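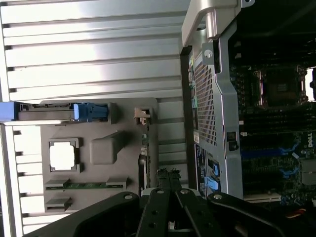
Binham Repair Club - Computer Bench

Search this site Search Go

How to clean and check a secondhand desktop PC before you put it back into use

Most of the desktops we get asked about were bought at a car boot sale, handed down by an office, or pulled out of a loft. They usually work. They are also usually full of dust, and the person who has them wants to know if they are worth keeping. The steps below are the ones we use at the Binham bench. You can do the whole thing at a kitchen table in an evening.

They are written for ordinary tower machines with a removable side panel. Laptops and all-in-ones are a different job and have their own page.

What you need

- A cross-head screwdriver, medium size
- A soft paintbrush, about an inch wide, clean and dry
- A can of compressed air or a hand blower
- Isopropyl alcohol and some lint-free cloths
- Thermal paste, if you mean to take the cooler off
- A saucer or egg box for screws
- A torch

The club keeps a Halliday screwdriver set that members can borrow. Any decent set will do. Avoid the very cheap ones with soft tips, as case screws are often done up tight and will chew them.

Step 1. Find out what you have

Before you open anything, plug the machine in with a monitor and keyboard and see if it starts. Write down what it does, including beeps and any message on the screen. If it gets as far as the setup screen, note the processor, the amount of memory and the size of the drive. Check the clock too. If the date is years out, the small battery on the board is probably flat and wants replacing.

If it smells of burning or makes a crackling noise, switch off at the wall and stop there. Bring it in.

Step 2. Unplug and open

Shut down, switch off at the wall and take out every lead. Hold the power button in for a few seconds to let any remaining charge go. Lay the tower on its side. Side panels are held by two screws at the back, by thumbscrews, or by a catch. Slide the panel back and lift.

Touch a bare metal part of the case before you handle anything inside, and again each time you come back from making tea. A wrist strap is better if you have one.

Take a photo with your phone before you move any cables. You will want it later.

Step 3. Get the dust out

Do this outside or by an open window. Start at the top and work down with the brush, then use short bursts of air. Hold fan blades still with a finger while you blow, or they spin far faster than they were made to. Keep the can upright.

Pay attention to:

- the fins of the processor cooler, where dust packs down into a kind of felt
- the front grille and any filter behind it
- the back of the power supply (blow through the vents only - never open the power supply itself)
- expansion slots and memory slots that have nothing in them

Filters can be washed in warm water with a drop of washing-up liquid. Let them dry fully before they go back.

Step 4. The processor and its socket

You can skip this step if the machine runs and stays quiet. If the fan roars after a few minutes, the old paste has probably dried out.

Unplug the cooler fan, undo the cooler evenly, a little at each corner, and twist it gently to break the seal. Clean the old paste off both surfaces with a cloth and a little alcohol. There is seldom a reason to take the processor out, but if you do, open the lever, lift the bracket and raise the chip straight up. Leave the contacts in the socket alone. They bend very easily, and a bent one can be the end of the board.

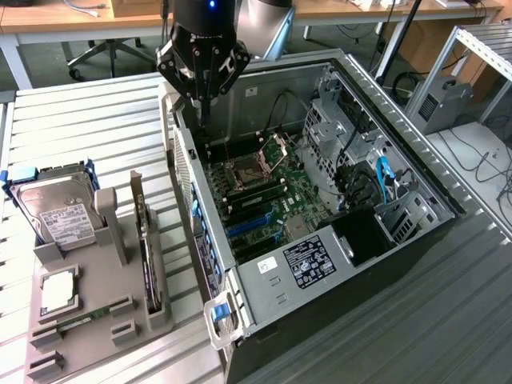
Step 5. Memory and cards

Push the clips at the ends of each memory slot outwards and the stick will lift. Some boards have a clip at one end only. Wipe the gold edge with a dry lint-free cloth and push the stick back until the clips close by themselves. It takes more force than people expect.

Do the same with any graphics or network card, after removing the screw that holds it to the back of the case. Many cards also have a small catch at the far end of the slot.

If the machine would not start in Step 1, refit one stick of memory and nothing else, and try it. Loose memory is the commonest fault we see. Swap the sticks one at a time until you find the bad one, or the bad slot.

Step 6. Put it back together

Fresh paste first - a blob the size of a small pea in the middle of the processor. The cooler will spread it. Tighten the corners a bit at a time, going across from one to the opposite one. Plug the fan back in. Check every cable against your photo.
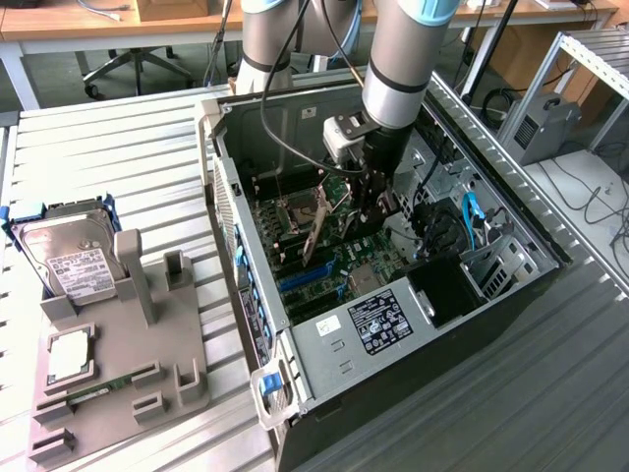
Tower on its side with the CPU socket open.

Leave the side panel off for the first start so you can see that all the fans turn. Keep your hands out while it is running. Once it has been on for 20 minutes without trouble, shut down, unplug it and refit the panel.

Step 7. Decide if it is worth keeping

A machine with a slow hard drive can often be made pleasant to use with a solid state drive, and that is the first thing we would spend money on. More memory comes second. If the board takes up to 2 sticks and both are small, you will have to replace the pair.

As a rule we don't spend more than £100 on parts for an old desktop. Past that, a newer refurbished one makes more sense. Wipe the drive before you pass a machine on, and if it is going for scrap, take the drive out and keep it or have it destroyed.

Page last checked June 2023

Comments (4)

prollon_dave
Followed this on an old office tower and it was the memory, as you said. One stick hadn't gone home properly. Would have binned it otherwise.

Mags T
Can I use a hoover instead of canned air? I don't like the cans.

Bench team
Mags - not inside the case, the nozzle can build up static. A hand blower is fine and lasts for years. A hoover held near the outside to catch what comes off is OK.

kettle1135
My Zurwood case has rivets on one side and only opens on the other, took me far too long to work out. Might be worth a line in Step 2.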